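Kapitel 7
Brot auf dem Tisch: Was die Form verrät und was nicht

Kaum ein Lebensmittel wird so bereitwillig nach dem Aussehen beurteilt wie Brot. Eine glänzende Kruste gilt als Zeichen von Frische, ein Zopf als Zeichen von Handarbeit, ein geflochtener Korb als Zeichen von Herkunft. Keine dieser Gleichsetzungen hält einer Prüfung stand. Glanz entsteht durch eine Eistreiche, durch Dampf oder durch ein Sprühmittel, und Zöpfe werden seit Langem auch maschinell gelegt.

In der Warenkunde hat sich trotzdem eine Art Formengläubigkeit gehalten. Die Andotura-Erhebung, auf die wir in diesem Kapitel mehrfach zurückkommen, ließ 389 Kundinnen und Kunden Gebäck allein nach dem Anblick einordnen. 278 von ihnen hielten den Zopf für das hochwertigere Produkt, obwohl Zopf und Kastenbrot aus demselben Teig stammten. Man kann darin einen Beleg für die Macht der Tradition sehen. Vorsichtiger wäre die Feststellung, dass die Befragten sonst nichts hatten, woran sie sich halten konnten.
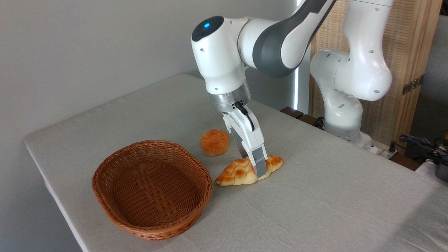
Woran erkennt man, ob ein Hefezopf gut gelockert ist?
Am Anschnitt: Die Krume soll feinfaserig sein und nach leichtem Druck zurückfedern. Die Oberfläche sagt darüber wenig aus.

Ähnlich steht es mit dem Korb. Die Ginder-Schule empfiehlt für die Tafel Weidengeflecht mit der Begründung, Brot müsse »atmen«. Was damit gemeint ist, bleibt offen. Brot gibt Feuchtigkeit ab, und in einem offenen Korb tut es das ungehindert. Für ein Frühstück ist das gleichgültig, für die Aufbewahrung über Nacht eher ein Nachteil. Auch das untergelegte Tuch ändert daran nicht viel — es fängt Krümel auf.

Die folgenden 4 Abschnitte behandeln Teigführung, Flechtformen, Kleingebäck und Lagerung. Wo wir uns auf die Lehrmeinungen von Ginder oder Trutbridge stützen, geben wir die Quelle an; wo sie einander widersprechen, entscheiden wir uns nur dann für eine Seite, wenn Messwerte vorliegen. Das ist seltener der Fall, als die Literatur vermuten lässt.

7.1 Teigführung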